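How to submit your campaign work for an industry award (without losing a week)

Posted Feb 2, 2021 by Amnuay Nakpan

Quick one, written between calls. A few people asked how we put our entries together at Dralano, so here's the process. Works for most political comms awards, small or big. Check the rules for yours first, they all differ a bit.

Step 1. Read the category list. All of it.
Ours last cycle had 86 categories. Sounds mad but most you can cross off in ten minutes. Mail, digital video, radio, phones, fundraising, local ballot stuff. Mark the ones where you've got finished work that went out to actual voters. Drafts don't count. Neither does the brilliant ad the client killed.

Step 2. Pick four. No more.
We entered 22 one year. Dumb. Fees added up and half the write-ups were rubbish. Four good ones beats that every time.

Step 3. Get the client's OK in writing.
Before you write a word. Email is fine. Ask for three things: permission to enter, permission to show the piece publicly, and which numbers you can use. The Liem council race people were happy for us to show the flyer but not the polling. Fair enough. We'd have had to pull the entry if we hadn't asked.

Step 4. Find the final files.
Not the proof, the one that got printed or aired. Check the authorisation line is on it. Put everything in one folder per entry:
- final piece, PDF or MP4
- invoice or run sheet showing dates
- client OK
- write-up

Name the files properly. "Huvel_mail_final" and not "final FINAL use this one".

Step 5. Write the summary.
Most forms give you 300 words or so. Start with the problem. Who was the candidate, what were they up against, what did you have to spend. Then what you made and who it went to. Then the result. The Huvel mail entry opened with "We lost this ward by 316 votes last time" and judges remembered it.

Skip the adjectives. Judges read these in a pile, late at night. If you lost the race say so, some categories are about the craft anyway.

Step 6. Get someone outside the job to read it.
If they can't tell you what the piece was for after one read, rewrite the first paragraph. Don't fiddle with the rest untill that's fixed.

Step 7. Upload early.
Portals fall over on deadline day. Video limits are usualy smaller than you think so compress it and watch it through once after. Save the confirmation email.

Step 8. Pay and log it.
Spreadsheet: category, fee, date sent, who the contact is. Saves a headache when the early bird invoice turns up and the late rate's on it.

Couple of extras.

If you shared the job with another shop, sort out credit now. We split the Rundum referendum entry with a design studio and agreed the order of names before anybody logged in. Takes one phone call.
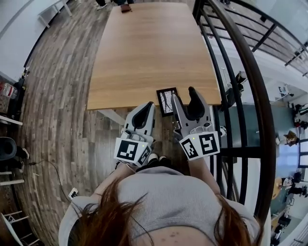
Also keep the write-ups, win or lose. Half of ours got recycled into pitches later, with the client's permission again obviously. Entries for the next round open in May, so start the folder now and drop things in as jobs wrap up. Questions in the comments, I'll get to them when I can.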